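Print this page | E-mail this page

Caltum Operator Guide
Section 9: Recording a demonstration by remote control
Revised 9 June 2023

9.1 Before you start

Use this section to show a two-arm cell a task by driving it from the operator station. All of the steps use the practice cell in the Caltum simulator. The same steps apply to a real cell, with the extra cautions in 9.6. If you plan to move the arms directly by hand, go to page 132.

You need the following:

- a station with the Kivgate hand controllers plugged in and charged
- an operator login with recording rights
- the practice cell loaded, with the task set to Tray and Disc
- a clear desk, with enough room to move both elbows

Sit so that both controllers can rest on the desk in front of you. Most new operators sit too close to the screen and run out of reach on the first try. If your wrists are bent at the start, they will be worse by the end.

Note: Left-handed operators can swap the controllers under Station > Hands. Swap them before you log in. A swap made during a session is ignored until the next login.

9.2 Connecting the controllers

1. Turn on the left controller, then the right. Wait for a steady light on each.
2. Open Station > Link. Both controllers should be listed as Ready.
3. Lay both controllers flat on the desk and press Zero. Do not touch the desk until the tone sounds.
4. Check the delay reading at the bottom of the Link page. It must stay under 200 milliseconds. If it jumps above that and comes back, watch it for a minute before going on. If it stays high, close other programs on the station and repeat from step 1.
5. Press Engage. The arms in the simulator will hold their position until you squeeze the clutch.

The clutch is the long bar under your fingers. While it is squeezed, the arm follows your hand. When you let go, the arm stops where it is and you can move your hand back to a comfortable place. Practice this a few times with the recorder off. Move, let go, bring your hand back, squeeze, move again. The arm should not jump when you squeeze. If it does, repeat the Zero step.

Caution: Do not hand a controller to another person while the arms are engaged. Press Disengage first.

9.3 Choosing a view

The simulator gives you a gripper view and a room view. You can show one large and one small, or set them side by side. Press the V key to change the layout.

The gripper view moves with the gripper. The dark gripper body fills the bottom of it, and the two fingers stand up on either side of the center. Use it for the last part of an approach, when you need to know which way the tray lies from the fingers.
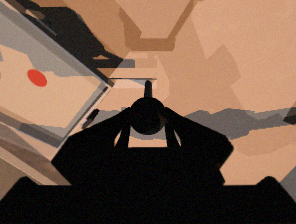
Distance is hard to judge from the gripper view alone. Operators who use nothing else tend to come in too low and catch the rim of the tray. Keep the room view open, even if it is small, and look at it each time you change height.

1. Set the gripper view to large and the room view to small.
2. Squeeze the right clutch and move the arm slowly from side to side. Find the red disc in the gripper view.
3. Let go of the clutch. Press V to make the room view large.
4. Find the same arm in the room view and check which side of the tray it is on.
5. Go back and forth until you can say where the tray is in either view without stopping to think.

Shadows are turned on in the practice cell and should be left on. They are recorded along with everything else in the view, and a demonstration made with shadows off cannot be mixed into the same set. The setting is under View > Light. If you share a station, check it at the start of your shift.

9.4 Setting the start position

Each demonstration in a set must begin with the arms in the same region. They do not have to match exactly. Small differences are useful to the training step, and there is no need to line things up by eye for minutes at a time.

1. Press Home. Wait for both arms to stop.
2. Check that the disc is inside the tray. If it is not, press Reset Parts.
3. Leave the other parts on the table where the simulator puts them. The balls, the block, the peg, the ring and the cup play no part in this task, and moving them spoils the recording.
4. Move the right arm until its tip is over the table, beside the tray, pointing down.
5. Park the left arm clear of the right one. In this task it stays parked throughout.
6. Let go of both clutches.
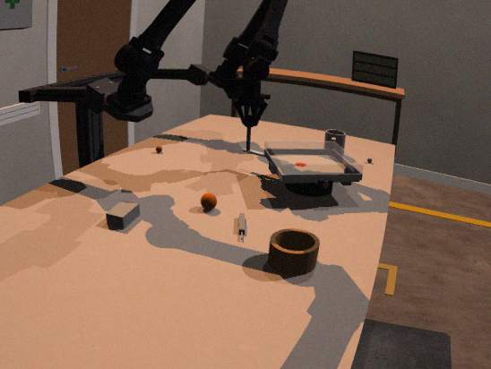 Screen capture: Chantelle Mthembu / Caltum practice cell, Grellstead

Keep the tip clear of the tabletop at the start. If it is touching, the recorder logs a contact before the task has begun and the file will be marked for review. Raise the arm until the contact light on the status bar goes out, then let go of the clutch again.

Note: On older station software the contact light is on the Link page. Ask Anel Ngubane at the Grellstead help desk for the update if yours is still there.

9.5 Recording

In the Tray and Disc task, the right arm moves from beside the tray to a point over the disc, lowers until the tip touches the disc, and lifts away. The disc should stay in the tray.

1. Press Record. Wait for the tone.
2. Squeeze the right clutch and raise the tip above the height of the tray rim.
3. Move across the rim at a steady speed. Do not rush the crossing and then stop hard over the disc.
4. When the tip is over the disc, pause briefly.
5. Lower the tip in one motion until the contact light comes on.
6. Hold for a slow breath.
7. Lift straight up, past the rim, and let go of the clutch.
8. Press Stop.
9. Type a result: Good, Poor or Failed. Press Save.

If you make a small mistake and fix it, keep going and mark the result Good. A demonstration in which the tip drifts off and is brought back teaches the robot how to recover. If you bump the tray, knock the disc out, or have to stop and think, mark it Poor or Failed and save it anyway. Do not delete files from the station. The Mokgethi review team sorts them and decides what is used.

Avoid these habits:

- Using the clutch many times in a short move. Each release shows up as a pause in the motion. Start with your hand in a place that lets you finish the crossing in one squeeze.
- Circling over the disc. Pick a spot and lower.
- Moving the left arm without meaning to. Rest your left hand flat on the desk, off the clutch bar.
- Changing the view layout while recording. The layout does not alter what is saved, but operators often twitch the arm when they reach for the key.

The session closes by itself after 600 seconds without a clutch squeeze. Anything not saved by then is kept in the Unfinished folder and can be opened from the start page. Lindiwe Kruger or Fatima Sithole can restore a session that is missing from that folder.

Take a break when your motion gets jerky. You will usually see it in the speed trace before you feel it in your arm. The trace is drawn under the room view after each save, and a clean crossing looks like a low, smooth hill.

9.6 Moving to a real cell

Do not go on to a real cell until your practice set has been passed. The pass notice comes by e-mail from the review team. Print it and bring it with you to the first session.

Caution: The real arms can injure you. Keep all people outside the marked floor area while the arms are engaged. The stop button must be within reach of a second person for the whole session.

Caution: A real tray can crack if the tip is driven down into it. Set the force limit to Low under Station > Limits before you engage.

1. Walk around the cell. Check that the tray is seated and that no tools have been left on the table.
2. Test the stop button. The arms must not respond to the clutch until the stop has been reset.
3. Repeat the Link steps in 9.2. Do not use a Zero saved from the simulator.
4. Move each arm a short way with the recorder off. Compare its direction with your hand.
5. Set the start position as in 9.4. Parts must be put back by hand, with the arms disengaged.
6. Record as in 9.5.

Contact on a real cell feels later than in the simulator. Lower more slowly than you are used to and watch the contact light, not the tip.

9.7 If something goes wrong

Arm does not follow your hand: Check that Engage is lit. Let go of the clutch and squeeze again. If there is still no motion, repeat Zero.

Arm moves the wrong way: The controllers have been swapped, or Zero was set with one of them turned around. Disengage and start again from 9.2.

Gripper view is frozen: Press V twice. If it does not clear, stop the recording, save it as Failed and restart the simulator.

Disc is missing from the tray: Press Stop, save as Failed, then press Reset Parts.

File marked for review: No action is needed. Reviewers will write to you if they want the demonstration repeated.

Report errors in this section to the guide editor, Ea Þorgeirsson, giving the step number and your station software version. Corrections received before November will go into the next revision.

Print this page | E-mail this page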